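The sofa, four weeks later

January 22, 2021

Several people asked me in the comments how it goes with the sofa, so today I write about the sofa.

For the new readers: in November we finally gave away the old gray one. It was with us in three apartments, and in the last year it had a hole on the left side where my husband always sits. We covered the hole with a blanket, then the blanket slipped, then we put it back. I think I did this every evening for a whole winter. When the springs began to make a noise, I said enough.

I wanted pink from the beginning. My husband wanted green, or dark blue, or anything a guest would not speak about. We looked at two models. The first was called Hirnumitz, and it was very comfortable, but the seat was so deep that my feet did not touch the floor. The second was the Rorgate, from a small shop named Lecomte. The price was 1141 dollars, and for delivery they wanted 130 more. I asked if we could pick it up ourselves, and the lady said yes, if we had a van and two strong men. We had one strong man and my husband, who has a bad back, so we paid the 130.

The driver, Lyle Begay, was very patient with us. The door of our apartment is narrow and the corridor makes a turn just behind it. He measured the door, then he measured the sofa, then he took off the legs and put it on its side. It took 29 minutes. I know because I had soup on the stove and I was looking at the clock all the time. There is now a small scratch on the door frame, at the height of my knee, and I decided not to paint it before spring.

Now, the cleaning. My mother told me on the phone that velvet is for people who do not eat at home. We do eat at home, and sometimes we eat on the sofa, I must admit it. In the first week I dropped a spoon of yogurt on the seat. I took the most of it away with the back of a knife, then I used a cloth with a little cold water, and after it dried I could not find the place anymore. For crumbs I use a soft brush from the brand Skidon, which I already had for my winter coats.
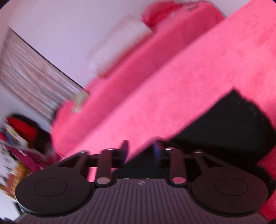

The color is what everybody asks me about first. In the shop, under the yellow lamps, I was afraid it was closer to salmon, and I took a little piece of fabric home to be sure. At home it is a bright, real pink, and I like it more every day. But it is not the same pink everywhere. The fabric has a nap, so there are lighter and darker patches on it, depending on which way the pile lies. In the beginning I brushed the seat every morning, all in one direction, and by lunch it had patches again. Now I brush it on Saturdays and the rest of the week I leave it alone.

The seat cushion is firm, firmer than I expected. My husband says it is good for his back. I would like it a bit softer, and maybe it will be after one year. The armrest is rounded and I can put my head on it when I read, with only a thin pillow — on the old sofa I needed two.

What I still do not have is a rug. The one from before is brown and it looks tired next to the pink. I found a cream one for 300 dollars, and after this sofa I cannot say this number aloud in our home. I will wait for the sales. If somebody has a wool rug and also a child or a dog, please write me how you clean it.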